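Changes to the Members' Catering Service and the Staff Tuck Shop

Zurnenwood Housing Association, Residents' Newsletter
28/02/2022

Residents will recall that the Board agreed in December to review the way food and drink are provided at the three community rooms managed by the Association. The review has now been completed and its findings were accepted without amendment. The main changes are set out below, together with the arrangements for those who hire the rooms for private functions.

The review was carried out by Melquiades Ledesma, Head of Resident Services, with the help of Vinzenz Gasser from the finance team. A questionnaire was sent to every household in the Zurnenwood and Groria blocks and 230 replies were received. Of these, 61 came from residents who had not previously taken part in any survey held by the Association. The Board wishes to record its thanks to all who replied, and in particular to those who added written comments, many of them detailed.

Lunch service

The hot lunch at Villaseñor House will continue. The price to residents is unchanged, and the charge for guests will be brought into line with that already made at Groria Court. Several replies asked for the serving time to be moved forward by half an hour, as the present time clashes with the return bus from the health centre. This request has been granted and the kitchen will now open its hatch at noon.

Menus will be posted a fortnight ahead on the noticeboard beside the lift. Residents who need a soft diet, or who do not eat certain foods for reasons of health or belief, should tell the kitchen at least two days before they intend to come. A small number of meals were wasted over the winter when bookings were made and not taken up. The Association does not propose to charge for missed meals at present, but will look at the matter again at the end of the year.

The contract for fresh produce has passed to Tumo, a wholesaler which already supplies several schools in the district. Deliveries will be made early in the morning by the rear gate. Residents with parking spaces along that side are asked to keep the yellow hatched area clear, including overnight.

Tea rooms and light refreshments

Opinion was divided on whether the afternoon tea room at Groria Court should remain open. Attendance has fallen at the Court, while the smaller room at Zurnenwood is often full. The Board has decided to keep both open for a further year, with shorter hours at Groria Court, and to offer a lift in the Association's minibus to anyone who would prefer to attend the other room. Seats on the minibus should be reserved through the office.

The sum of 3000 pounds has been set aside for the replacement of crockery, urns and table linen. Much of the present stock was bought when Villaseñor House first opened and no longer matches. Offers of good second-hand china have been received from several households. The Association is grateful for these, but is able to accept complete sets only, owing to the limited cupboard space in all three kitchens.

A number of residents asked why biscuits and other small items are now offered in sealed packets. The practice was introduced on the advice of the Association's hygiene adviser and will stay in place for the time being. Home baking remains welcome at private functions and at the summer fair, provided that a list of ingredients is shown beside each dish. Forms for this purpose may be collected from the office.

Private hire

Residents may hire any of the community rooms for birthdays, christenings, wakes and similar occasions. The deposit is returned in full when the room is left clean and the keys are handed back by ten o'clock the next morning. Hirers may bring their own food or may ask the kitchen for a cold buffet, for which a separate price list is available. Candles may be used on cakes but not on tables. Tape and drawing pins must not be used on the painted walls – the picture rail has hooks along its full length, and these will bear the weight of bunting or paper chains.

Hirers are also reminded that the refrigerators are shared with the lunch service. Anything stored in them should carry the name of the hirer and the date of the function, and should be removed at the end of the event. Food left behind will be thrown away by the kitchen staff on the following morning.

Staff tuck shop

The honesty box in the staff room at Villaseñor House will close at the end of the present quarter. It will be replaced by a small counter run by the kitchen, open to staff and residents alike, selling drinks, crisps and sweets at cost price. Suggestions for items to be stocked may be left in the box by the reception desk. Requests for tobacco and alcohol cannot be considered under the terms of the Association's lease.

Questions about any of these changes should be put in writing to Mr Ledesma. Questions about prices, deposits and refunds should be sent to Mr Gasser. Large-print copies of this item, and copies in other languages, can be supplied on request. 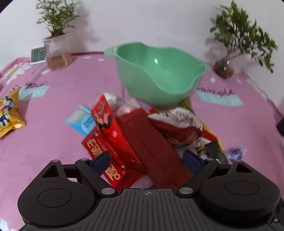
The new price list for cold buffets will be delivered to all households with the next rent statement. Bookings already confirmed will be honoured at the old price.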